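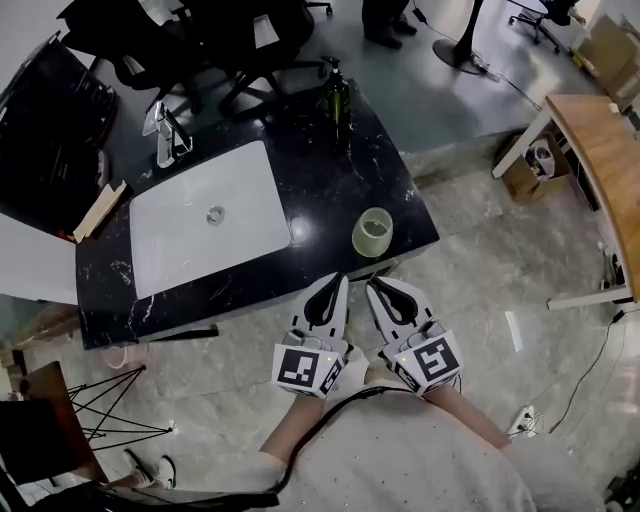

Trosbridge Pumping Station
Drives and Controls Working Group
Minutes of the July meeting

Present: I-seul Sun (chair), Ha-rang Heo (minutes), the site electrical supervisor, two members of the maintenance shift, the service engineer from Swanepoel.
Apologies: Rastlow site office.
The meeting opened at 9.30.

1. Minutes of the last meeting
Agreed with one correction. Under item 4 the braking resistor was recorded as fitted to pump 1. It is on pump 2. Ha-rang to amend the filed copy.

2. Matters arising
The spare keypad for the Plisto drives has arrived and is in the stores cage. It has not been tried on a drive yet. The parameter sheets for Rastlow are still outstanding. I-seul has asked twice and will ask again.

3. Trips on pump 2
The drive on pump 2 has tripped on overcurrent during acceleration. All the trips came on a restart after a short stop, none on a start from rest. Swanepoel's engineer had read the fault log before the meeting. In his view the motor is still turning backwards when the run command comes back, as the check valve is slow to close and water runs back through the pump.
The meeting discussed three possible remedies: a longer acceleration time, a restart delay, or turning on speed search so that the drive picks up a spinning motor. The supervisor did not want a longer acceleration time because the low-flow alarm would come in. Speed search was thought worth trying, but the engineer said it may not cope well with reverse rotation on this model and he would want to check the manual first.
Agreed: set a restart delay in the PLC for now. Maintenance to inspect the check valve at the next shutdown. Speed search to stay off until Swanepoel has replied in writing.
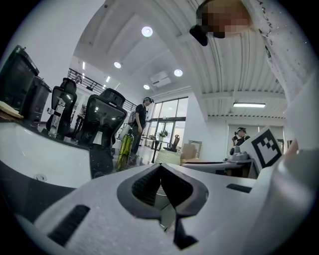

Hand-held gripper, jaw opening and housing.

4. Encoder wiring on the screen rake
The rake drive shows small jumps in speed feedback when the neighbouring conveyor starts. The encoder is a 1000 pulse type and the drive is set to match. Maintenance found the encoder cable in the same tray as the conveyor motor cable for most of its length, and the screen bonded with a long pigtail at the cabinet end.
Agreed: move the encoder cable to the instrument tray and fit a proper screen clamp. The feedback filter setting is not to be changed before the cable has been moved, so that we can see what difference the move makes.
One of the shift members asked whether the conveyor drive's carrier frequency could be lowered at the same time. The chair preferred one change at a time. Left for the next meeting.

5. Upper frequency limit, blower 1
The blower motor plate gives 2700 rpm as the maximum. The limit in the drive was found to be higher than this allows. It is not known when it was changed. The change log in the cabinet has no entry for it.
Agreed: supervisor to reset the limit and lock the parameters with a password. All changes made at the keypad to be written in the cabinet log with initials, including trial settings that are put back the same day.

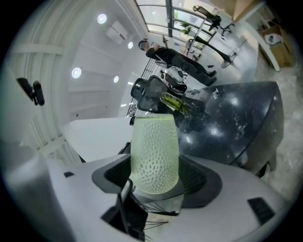 6. Backup of drive parameters
Ha-rang reported that the full parameter list for each Plisto drive runs to 697 entries, most of them at factory default. Copying by hand is slow and the last set had errors in it. The PC software can save the file directly, but the cable only works with the older laptop.
Agreed: use the older laptop for this round. Ha-rang to save two copies of each file, one on the site server and one on a memory stick kept with the drawings. File names to carry the drive tag and the month. Swanepoel to quote for a new cable.

7. Training
Two of the shift have not done the drive isolation course. Swanepoel can run it at Trosbridge if there are enough people to fill it. I-seul to ask Rastlow for names. The course should cover the waiting time for the DC bus to discharge and how to prove it dead, as people were giving different answers to this on shift. 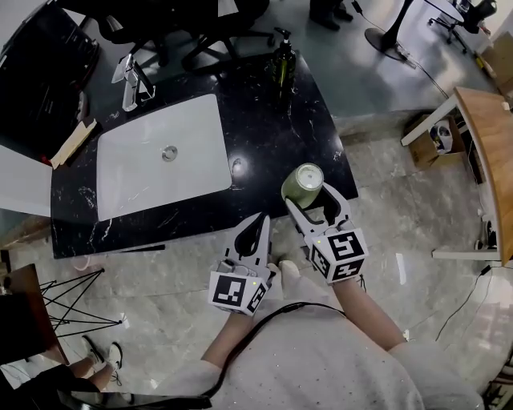
Two hand-held grippers at the counter, the right one closed on a pale green can with a white lid.

8. Any other business
The cooling fan on the rake drive is noisy. Maintenance to order a replacement.
The cabinet filters in the blower room are to be added to the monthly round.

Actions
I-seul Sun: Rastlow parameter sheets; names for the course.
Ha-rang Heo: correct last minutes; parameter backups.
Supervisor: restart delay on pump 2; limit and password on blower 1.
Maintenance: check valve; encoder cable; fan; filters.
Swanepoel: written reply on speed search; quote for cable.

The meeting closed at 10.50. Date of next meeting to be sent round by the chair.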